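Print this page | E-mail this chapter

Filed under: Robots at Work > Faults and Safety > Set texts

CHAPTER 4
The Dropped Object, and Who Is to Blame for It

The fault report that opens this chapter is one line long. It reads: "Arm let go. Not my fault." It was written by a technician at the Nakport test rooms, and it is a fair sample of the form. Most fault reports are written by someone standing over the pieces, and the first thing they record is the writer's innocence.

The job in question was a handover. One arm holds an object, a second arm comes to fetch it, and for a short while both have hold of it. Then the first lets go. People do this all day with cups of tea and give it no thought, except on the days when the tea ends up in a lap. Two arms have to be told when the other has a proper grip, and at Nakport they were told by a timer. The second gripper was sent the order to close, the clock ran, and the first gripper opened. Whether the second had closed on anything was left to good manners.

The timer worked 477 times. It was then put in a slide show.

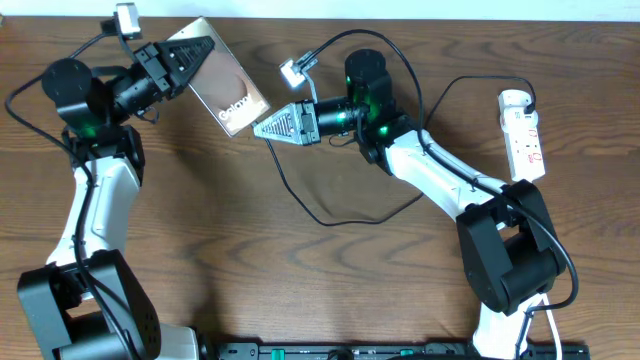

Fergal Cullinane, who ran the rooms, had set the wait himself and was fond of it. When the first phone hit the floor he blamed the phone, which had a slippery back. When the second went he blamed the finger pads, and a fresh set was ordered from Estard at some expense. The third fell with the new pads on, and landed on its corner, and there was a short silence.

It was Shirley Tunstall who asked to see the log. She had been brought over from the Fahy site in June to look at something else entirely, and she read all 2494 lines of it over two lunches. The order to close had gone out on time in every run. In the failed runs it had reached the gripper late, because the same line was busy carrying pictures from the cameras. The first arm, knowing nothing of this, counted down and opened its fingers on schedule. Each arm had done just what it was told. The phone had been told nothing and fell.

Her note of Jul 23, 2019 asked for one change: the first arm should hold on until the second reports a load, and if no report comes, it should stop and go on holding. Cullinane objected that this would make the handover slower. It did, by 50 milliseconds – less time than it takes to say "sorry" to a customer.

The same fault is less amusing with heavier goods. The Evex line used a timed release of the same sort on metal castings, with people walking past. Nobody was hurt there, and the report puts this down to the layout of the hall. Readers may take what comfort they like from that.

In this chapter we look first at what "holding" means to a machine, and how it can be measured at the fingers. We then turn to late messages, and to the choice of what an arm should do when it has heard nothing. Section 4.3 deals with fault reports, and should be read before you have cause to write one.

4.1 What counts as a grip

Contact us | Copyright and permissions | Back to top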